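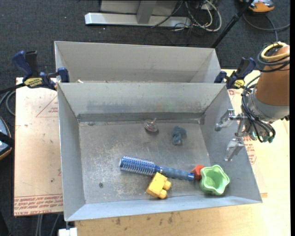 # About Tirker

Tirker helps small warehouses and workshops plan and pay for their first robot picking cell. We don't build robots and we take no commission from the companies that do. Our office is in Pikemdale.

Sorin Spahić started the firm after 12 years of buying equipment for a parts distributor. There are now 4 of us.

## What we do

- Write the equipment list, down to bins, clamps, hoses and cable
- Compare quotes on the same terms
- Set a budget that covers spare grippers, training and floor work
- Plan the order of purchases, so long-lead items go in first

Most clients come to us with a price for the arm and little else. We ask for a sample of the items to be picked before we talk about money. Mixed small goods and soft items often change which gripper you should buy.

Our planning workbook, Plusidura, holds 2,432 price lines from past jobs. We update it every April. Clients get a copy of the lines used in their own plan.

Page last updated 22/06/2020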